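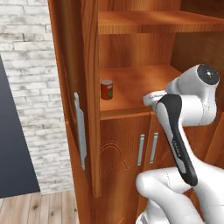
Vlasta Štěpánek regards the freestanding cupboard as a piece of furniture that was designed backward, from the door to the box, and holds that most faults found in old examples begin at the hinge side. Other writers on cabinetmaking put more weight on the carcass. The two views are less far apart than they sound, as the article's later sections on racking and door sag show.

A cupboard, in the modern sense, is a case with one or more doors enclosing shelves or hanging space. The word first meant a board or table on which cups and other vessels were set out. Enclosed compartments were added beneath and between the open boards, and the name passed to the enclosed form. Many household types keep both parts, with open shelves for things in daily use and a closed section for things that are not.

Terminology

Usage differs by region and trade. In American kitchens "cabinet" is the usual term for fixed units, and "cupboard" is used loosely for any closed storage for dishes or food. A wardrobe or armoire is a tall cupboard for clothing. A press is an older name for a cupboard with shelves for linen or books. A hutch is an open or glazed set of shelves standing on a closed base. A corner cupboard has a triangular or five-sided plan.

Cabinetmakers name the parts more strictly. The carcass is the box itself, made up of two sides (also called ends), a top, a bottom, and a back. A face frame is a flat frame of stiles and rails attached to the front edges of the carcass. Work without a face frame is called frameless. A fixed shelf is joined to the sides and adds stiffness; an adjustable shelf rests on pins or brackets and adds very little.

Carcass construction

Solid wood changes size across the grain as the moisture in the surrounding air changes. It changes very little along the grain. A case side made of solid boards with the grain running vertically will therefore become deeper or shallower from front to back over the year, while its height stays nearly constant. Tops, bottoms, and fixed shelves with the grain running from side to side move in the same direction as the case sides, so these parts can be joined rigidly. Trouble arises where a part is fastened with its grain crossing that of its neighbor. Drawer runners and moldings glued along their full length to a case side are the common cases, and both can split the side.

The usual joints between side and shelf are the housing joint (called a dado in the United States), the sliding dovetail, and the dowel joint. Dovetails are common at the upper corners of better work. The housing joint resists downward load well but has little strength against being pulled apart. The sliding dovetail resists both and takes longer to cut.

Veneered panels and manufactured boards move far less than solid wood, and many of the rules above can be relaxed when they are used. Their edges are weaker, however, and screws driven into the edge of particleboard hold poorly under repeated load. Manufacturers of flat-pack furniture get around the problem with cam fittings, which spread the load over a larger area inside the panel.

Racking

A box with an open front and no back can be pushed out of square with little force. This is called racking. The back panel is the main defense against it, and a thin panel fixed firmly along all four edges is enough for most domestic pieces. Backs made of separate boards, either shiplapped or tongue-and-groove, allow each board to move with the seasons but give much less resistance. Older cupboards with board backs often depend on the face frame and the joints of the fixed shelves for their stiffness.

Racking shows first at the doors. A pair that met evenly when the piece was made will show a step at the top or bottom where the two stiles come together. Leveling the feet cures many such cases and should be tried before the hinges are disturbed.

Doors

Before the spread of manufactured panels, the standard door was the frame-and-panel type. Two upright stiles and two or more horizontal rails are joined with mortise-and-tenon joints, and a panel is held in grooves cut in their inner edges. The panel is left unglued so that it can swell and shrink without affecting the outer size of the door. A batten door, made of vertical boards held together by crosspieces, is simpler and more likely to warp.

Tall doors present two difficulties. The first is twist, in which one corner stands away from the case when the other three are closed. It usually comes from wood with sloping grain or from boards finished on one face only, and it is hard to correct later. The second is sag. A hinged door acts as a lever on its upper hinge, and the pull on that hinge grows with the width and weight of the door. Placing the hinges farther apart reduces the pull. A middle hinge does little for sag but helps to keep a long stile straight.

Hinges

Butt hinges are set into shallow recesses in the door and the case. The depth of the recess controls the gap along the hinge side, and an error there is repeated as a larger error at the closing edge. Knife hinges are fitted to the top and bottom edges of the door and are almost hidden when it is shut. Concealed cup hinges, used on most factory-made cabinets, sit in a round hole bored in the back of the door and can be adjusted with a screwdriver in 2 or more directions.

Štěpánek and Shinji Hamada disagree on the repair of worn screw holes. Štěpánek prefers to bore out the damaged wood and glue in a plug with its grain matching the stile. Hamada accepts slivers of wood glued into the hole for light doors and keeps the plug for wardrobes and other heavy work.

Shelves

The sag of a shelf depends chiefly on its span and thickness. For a given board under a load spread evenly by length, doubling the span increases the sag sixteenfold, and doubling the thickness reduces it to one-eighth. Width from front to back has a smaller effect. A strip fixed on edge under the front of a shelf is a cheap way to stiffen it. Wood under constant load also creeps — the bend increases slowly over months or years — and part of it remains after the load is removed.

Finish and care

Interiors are often left bare or given a thin coat of shellac. Oil finishes are avoided inside closed sections, where the smell lingers and can pass to cloth. Doors should be finished equally on both faces and on all edges, including the top and bottom, which are frequently missed. Sticking doors are best left alone until the dry season before any wood is planed away — an edge trimmed in humid weather may leave a wide gap in winter.

See also: Armoire; Casework; Chest of drawers; Frame and panel; Hutch; Linen press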